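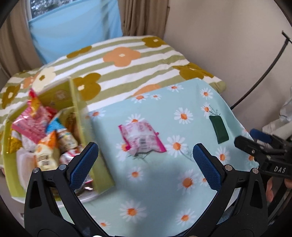 Collection in people's homes is now the biggest part of the Mutell work, and I'm very happy to report that it has found its feet since the March update. The snack-packing task has become our best source of two-handed examples. The collector works with a hand-held gripper in each hand and moves packets between a box and a cloth. We wanted patterned surfaces from the beginning, and the daisy cloth is a favorite with all of us, because a small pink and white packet lying among big white flowers is a hard thing for a vision model to pick out. Crinkly wrappers are hard in their own way. They shine, they fold, and their outline changes as soon as a finger pad presses on them.

Progress report to the Ververidis Fund
Project: Mutell, learning to handle household packaging
Prepared by Areti Psarras, Grikton
4 May 2020

Where we are

We have 1,106 usable demonstrations of the packing task. Our target for this stage was 400, so we are well past it, and most of the credit goes to Hortensia Zúñiga, who rewrote the collector instructions. The old sheet ran to several pages and told people exactly which packet to take first. The new one fits on a single side and leaves the order up to the collector. Sessions go faster, and the examples are a lot more varied. We see people reach across themselves, change their minds halfway, push one packet aside to get at another, or steady the box with one gripper while the other goes in. All of that is wonderful material for us, and we would never have thought to script it.

The demonstrations come from 7 homes. Bedrooms, kitchens and one very narrow hallway are all in there, with whatever curtains, bedding and light each home happens to have. We ask collectors to leave the room as it is. 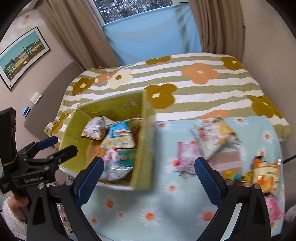
We keep demonstrations with motion blur in them, too. In the first weeks we threw out any clip where the packets went soft during a quick move, and the model trained on what was left did badly whenever the gripper sped up. Hortensia suggested putting those clips back in, and the next training run was clearly better at keeping track of a packet during a fast reach. I was doubtful and I'm delighted to have been wrong! The rule now is that a clip stays in if a person watching it can tell which packet is being handled.

What the model can do so far

On the test bench at Erkodetti, the current model picks single packets off a plain surface reliably enough that we've stopped scoring that test by hand. On patterned cloth it is weaker, mostly with small packets in colors close to the print. Packing into a box that already has several things in it is the real challenge. It tends to aim for the middle even when there is free space along a wall. We believe more examples with half-full boxes will help, and collectors have been asked to start some sessions that way.

Problems

Labeling is behind. We have 4 labelers and the two-handed clips take them much longer than the single-gripper ones did, as each hand needs its own start and end marks. Areas of disagreement are mostly about when a grasp begins: at first touch, or once the packet lifts. We have settled on first touch and are going back through the older clips to match.

Cables have been a nuisance as well. A loose one can drag across the cloth and shift a packet, and we had to drop part of one session over it. Clips that hold the cable to the collector's sleeve are on order.

Next stage

We'd like to add soft bags that stand upright, then boxes with lids. Hortensia is also keen to try sessions where the collector unpacks and repacks without a break, so that the model sees both directions in one continuous recording. We can do this within the present budget if the remaining equipment money can be moved over to labeling, and I'd be grateful for a decision on that before we sign up the next group of homes. A sample set of clips is ready for the Fund to look through, and I would love to go over them with you on a call.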